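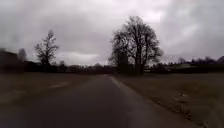 What's Under Your Feet? The Sticky Story of Roads

I have a confession to make. When I was seven I thought roads grew. I knew grass grew and trees grew, so I figured that if you left a bit of ground alone for long enough, a road would come up out of it, flat and gray and ready for bikes. My grandpa laughed so hard he had to sit down.

Roads get built, of course, and a lot of them are built a bit like a layer cake. Let's dig down (only in our heads, please, because your town will be very cross if you use a shovel).

The top layer is usually asphalt. Take a big pile of stones, some sand, and a thick black goo called bitumen, then stir it all up while it's very hot. The goo coats every stone. When it cools, everything is stuck tight, a little like the marshmallow in a crispy rice treat. I went to see a mixing plant near Altavton once, and the smell stayed in my hair for two days!

Bitumen mostly comes from oil, the same oil that gets turned into gasoline. Once the thin, runny parts have been taken out, the heavy gunk is left at the bottom. In a few places it oozes right out of the ground by itself, and people were using it to stick bricks together and stop boats from leaking well over 3,000 years ago. They didn't have trucks, but they knew good glue when they saw it.

Under the asphalt there's a layer of crushed rock, packed down hard by heavy rollers. The bits of rock have sharp corners and they lock together. Try it yourself: make one pile of marbles and one pile of gravel, then press down on each with your hand. The marbles shoot off under the couch. The gravel mostly stays put.

Below all that is plain old dirt, but it has been squashed too. Builders are very fussy about the dirt. If it's soft, the whole cake sags.

Now for the sneaky part. Lots of roads look flat, but the middle is often a tiny bit higher than the sides. That hump is called the crown, and it makes rain run off to the edges. Some roads just tilt one way instead. Roll a ball slowly across an empty playground path and see where it wants to go – you might find a slope you never noticed.

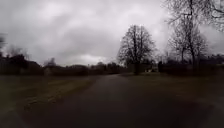 Anong Mahawong wrote to me to ask where potholes come from, if the goo is so strong. Great question, Anong! Water is the troublemaker. It creeps into little cracks, and on a freezing night it turns to ice, and ice takes up more room than water does. So the crack gets pushed wider. Then the ice melts, more water gets in, and it all happens again. Cars bump over the weak spot until a chunk pops loose, and there's your pothole.

Old asphalt can be scraped up, crushed, heated, and mixed into new asphalt. Part of the street outside your school may have been a different street before you were born. I like to think mine was once somewhere exciting, with parades.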